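Washing a quilted blanket at home

Posted in Laundry by Ongart, Saturday

My quilted blanket has gone lumpy at one end and smells a bit of cupboard. The label is worn off. Can it go in a normal machine or do I have to pay 55 pounds at the cleaner's in Nitdale?

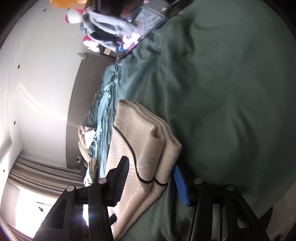

Vasby
Depends on the drum. Mine goes in on its own at 30, half the usual powder, slow spin. Dry it flat over two airers and turn it every few hours. Lumps mostly shake out while it's damp.

warnilex79
just take it to the launderette, big machines
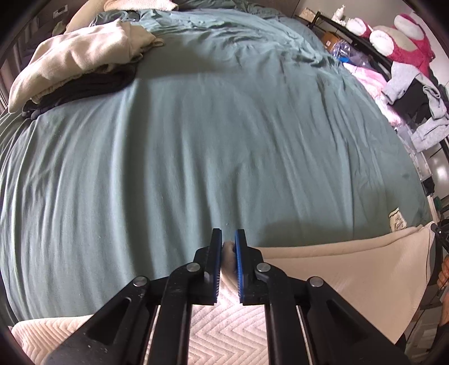 Can I use softener on it? Better to leave it out, as it coats the filling and makes it clump. A splash of white vinegar in the drawer does for the smell.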